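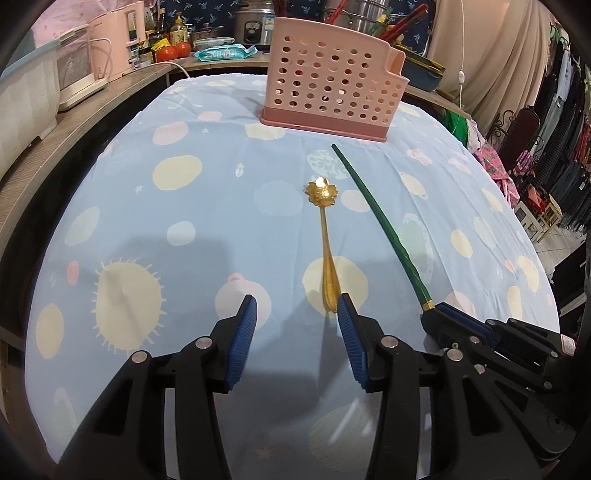

How to get wax, curry and tea out of a tablecloth

4 min read

I ruined a lot of tablecloths before I got any good at this. We had people round every Sunday for years, and my friend Brenda Gaete could knock over a full mug just by talking about her holidays. So this is what I do now, in the order I do it. None of it needs anything fancy!

Before you start, look at the label. Cotton and polyester will put up with most of what follows. Silk, wool and anything your gran embroidered should go to a proper cleaner (mine is in Trundville and he's very patient with me).

Step 1: Get the lumps off

Scrape up anything solid with the back of a butter knife, working from the outside of the mess inwards. Then blot with kitchen roll. Press, lift, move to a clean bit, press again. Don't rub — I know you want to — it just pushes everything deeper into the weave.

Step 2: Rinse from the back

Turn the cloth over and run cold water through the back of the stain so it goes out the way it came in. I hold mine over the bath and give it a good 5 minutes, which feels like ages when there are people waiting for pudding.

If it's a tea stain you may be nearly done at this point. Curry will laugh at you. Carry on.

Step 3: Soap, then wait

Rub a little washing-up liquid in with your fingers and leave it for 43 minutes. Yes, I timed it once, that was when the oven timer went off, and it worked so well that I've stuck with it. For turmeric I mix two spoons of bicarb into a paste with water and pat that on as well.

Candle wax is different. Put the cloth in the freezer until the wax goes brittle, crack it off, then iron what's left between two sheets of brown paper on a low heat. Swap the paper as soon as it goes greasy.

Patterned cloths are far more forgiving than plain ones, by the way. A faint yellow shadow in among some pale circles will never bother a soul, and I've stopped buying white altogether.
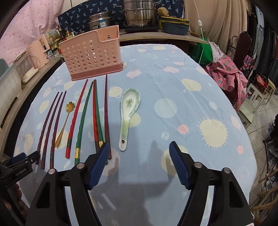
Step 4: Wash it on its own

Use the warmest setting the label allows and your normal powder. Check the stain while the cloth is still damp. If you can see it at all, go back to step 3, and keep it well away from the tumble dryer, as the heat will set it for good.

Step 5: Dry and put away

Line dry if you can. Sunshine does wonders for the last bit of turmeric, even the feeble sort we get in November. Iron on the wrong side while it's slightly damp, then roll it round a cardboard tube so you don't get those sharp creases down the middle.

Red wine needs a page to itself and I'm still arguing with Theano about the salt.

2 comments · 43 shares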